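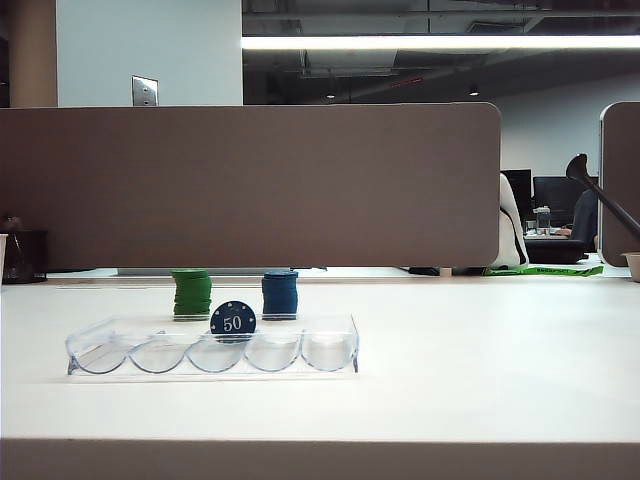

Chip cell back up after gripper swap

27 October 2023

The chip-sorting cell at Trerkurmont is running again. Down since the morning, back before the afternoon shift. Worn finger pads, mostly, plus a calibration that had drifted further than anyone liked.

Wendy Greenwood and Faizal Nugroho did the work. Old pads off, new set on, then a re-zero of the arm and a fresh teach of the tray. Five slots, each one taught at the center and at both ends. The tray is clear plastic, which the overhead camera has never been fond of, so slot positions are still entered by hand for now.

First test was a single chip, a navy 50, into the middle slot. Green and blue stacks behind the tray come next, one chip at a time at slow speed. Full speed only after 69 clean picks in a row. The last pad set was good for 387 hours, short of what Hornent quoted us, and Nadège Joly has written to them about it.

A few things for anyone using the cell:

Don't move the tray. If you bump it, tell Faizal, he has to redo the teach points.

Stacks go right behind the back rim, with a gap between the colors. Not touching.

Wipe the pads at the end of each shift. Dry cloth, no solvent. Solvent is what got the last set, we think.

Leave teh overhead lights on during a run. The camera settings assume them.

Spare pads are in drawer 17, two sets left. More on order, due in December. Cable check on the arm is still to do, Tavion Szabo has it on his list and will post a time when he knows.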